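The Long Road Back From a Failed Disk

Kenent began as a set of shell scripts on a single office server in Posham, where a regional survey office kept land records going back several decades. The scripts copied changed files to a second disk each night and wrote a short log. When the first disk failed one July, the office restored its records in an afternoon and assumed that the matter was closed. It took several weeks for staff to notice that 522 of the restored files could be opened but did not hold what they were supposed to hold.

The copies had been faithful. The disk had been returning damaged data for months before it stopped, and each night the scripts had stored the damage alongside everything else. Older versions had already been removed to save space.

Natalia Robles, then the systems administrator at the survey office, rewrote the scripts as a proper program over the following winter. She released it under an open source license and gave it a name that was, by her account, the only short one left that did not belong to a furniture company. Kenent is now maintained by five people in four countries and is packaged for most of the widely used Linux distributions.

What sets the program apart from many others in its class is the attention it gives to checking. Every file is divided into blocks, and each block is stored with a checksum calculated when it was first read. At intervals set by the user, Kenent reads a portion of the archive back, recalculates the checksums and reports any that disagree. If a file on the source disk has changed but its modification time has not, the program keeps the earlier version, flags the new one and waits for a person to decide.

"A backup program is judged on the day of the restore, and most users have never held that day in rehearsal," said Robles. "We wanted the rehearsal to be built in."

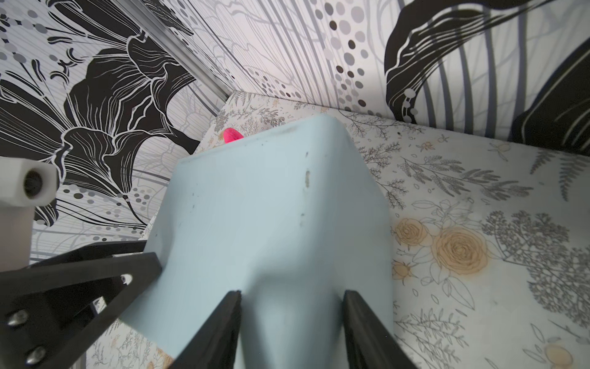 The rehearsal feature, introduced in the second major version, restores a random selection of files to a temporary directory and compares them with the originals. It runs by default every 30 days. Early users complained that it consumed disk space without warning, and the maintainers responded with a limit that can be set in the configuration file. A smaller group asked for the feature to be removed altogether. That request remains open in the issue tracker, with 616 comments attached to it.

Barrett Benavides, who joined the project to work on its network code, regards the length of that discussion as a fair measure of how strongly people feel about default settings. He was in favor of leaving the rehearsal switched off on laptops. He lost the vote, and now maintains the code that pauses it when a machine is running on battery power.

The project's largest known installation is at Romumside, a hosting cooperative that moved its members' mail and web data to Kenent after a year of trials. The cooperative protects 1,799 separate accounts with it. Eino Leinonen, who supervised the move, said that the hardest part of the work was deciding what should be kept and for how long. Members had never been asked. Some wanted every version of every file, while others were alarmed to learn that deleted mail could be recovered at all.

The written policy that came out of those conversations has since been adapted by other users of the software, and a plain-language version ships with the documentation. It recommends that retention rules be agreed upon before the first archive is created – a step that is easily put off and awkward to repeat later.

Work on the next version, which carries the working name Aitken, is under way. Abundio Xolalpa is replacing the storage format so that interrupted backups can resume from the last complete block. Encrypted archives will be able to use more than one key, allowing an administrator to run checks without being able to read the contents. Support for restoring directly to a new machine is planned but may be held for a later release.

Baltazar Carrillo, who coordinates releases, has declined to name a date. Archives made with the present version will remain readable, he said, and a conversion tool will be offered to those who want the new format. The tool will not delete the old archive when it finishes. Users will have to do that themselves, after a rehearsal.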